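# Ticket: Vandar handheld detectors dropping audio tone at the Kumsa training lanes

Status: open, waiting on parts
Opened by: Abenezer Habte, Durent field support 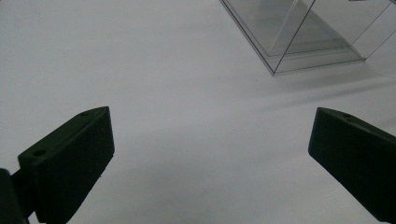 Fault as reported: the audio tone on the Vandar detectors cuts out while the visual bar on the handle keeps working. Operators in the search course at Kumsa noticed it first in the late afternoon sessions. The instructors stopped the lanes, marked the units and sent the list to us. 19 detectors are on the list. No live clearance work is affected. The Kumsa lanes use inert targets only, and the units assigned to the route clearance teams are an older hardware build.

Detectors on the list stay out of use until this ticket is closed. That includes units that passed the bench check on arrival.

## September 2019

Entry by A. Habte

Went through the fault sheets from August. The sheets don't all use the same words. Some say "no sound," some say "sound late," and two say "headset bad." I called the lane supervisor and asked him to have operators write down three things from now on: which headset, which battery door (old or new), and whether the bar on the handle moved when the tone was missing.

Firmware on all listed units reads 2,646. The units without complaints are split, some on 2,646 and some on the one before it. So firmware alone doesn't explain it, but I'm not ruling it out.

Bench check, first unit:

- Power on, self test passes
- Tone present on the test piece at the marked distance
- Tone present after ten minutes
- Swapped headset, no change
- Flexed the cable at the handle end, tone cut out twice

Bench check, second unit:

- Power on, self test passes
- Flexed the cable at the handle end, no change
- Flexed the cable at the headset end, no change
- Left running on the bench over lunch, tone gone when I came back, bar still responding

These are not the same fault, or at least they don't look the same to me. Asked Kidus to repeat both without reading my notes.

## Next day

Entry by Kidus Asfaw

Repeated both. First unit: same result, tone cuts when the cable is bent close to the handle. Opened the handle. One pin in the audio connector sits lower than the others. Pushed a spare cable in by hand and held it straight, and the tone was steady.

Second unit: could not get it to fail in the first hour. Put it in the warm cabinet and it failed after 40 minutes. Took it out, let it sit, tone came back without a restart. Did it again with the same result. Put a unit that isn't on the list in the same cabinet for the afternoon and it did not fail.

Log download from the second unit shows error code 3756 each time the tone was lost. It's listed in the Vandar maintenance manual as "audio stage, reserved," with no action given. Sent the log to Vandar and asked what the code means.

Note for whoever does the next ones: the log clears when the main battery is removed. Download first, then open the battery door. I lost one log this way.

## Same week

Entry by A. Habte

Vandar answered. The code is raised when the audio amplifier shuts itself down on temperature. They say it should also trigger a voice warning in the headset, but the voice warning goes through the same amplifier, so the operator hears nothing. I asked for that in writing and have attached it.

They also asked if we had fitted the Itness rain cover. We had. All units in the Kumsa store got one before the course. The cover goes over the handle and closes off the slots on the underside. Took the cover off the second unit and ran it in the warm cabinet again. No failure in three hours. Cover back on, failed in 50 minutes.

Not every unit with a cover fails. Kidus thinks the ones that fail are the ones where the cover was pulled all the way up to the grip. The fitting sheet doesn't say how far up it should go. I've asked the store for the original packing and any paper that came with the covers.

## Current position

Two faults under one ticket:

1. Low pin in the handle audio connector. Confirmed on four units so far. Repair is a connector swap at our bench. Connectors are on order from Vandar.
2. Amplifier shutting down on heat with the cover fitted. Confirmed on seven units. Covers are to come off all detectors at Kumsa, listed or not, until Itness or Vandar gives a fitting limit.

The remaining units have not shown either fault on the bench. They go through the warm cabinet next, covers on, then covers off.

I asked the course staff to add a tone check against the test piece every 20 minutes in the lanes, and before any operator crosses a start line. They were already doing it at the start line. They have agreed to the rest, and to stop a lane if the tone and the bar disagree - no swapping headsets and carrying on.

## Open items

- Vandar: reply on whether the visual bar can show a message when the amplifier shuts down
- Vandar: delivery date for connectors
- Itness: fitting limit for the cover
- Kidus: warm cabinet runs on the rest of the list
- Abenezer: ask the route clearance teams if any covers were issued to them. Store record says no, want it checked by hand
- Split this into two tickets once the cabinet runs are finished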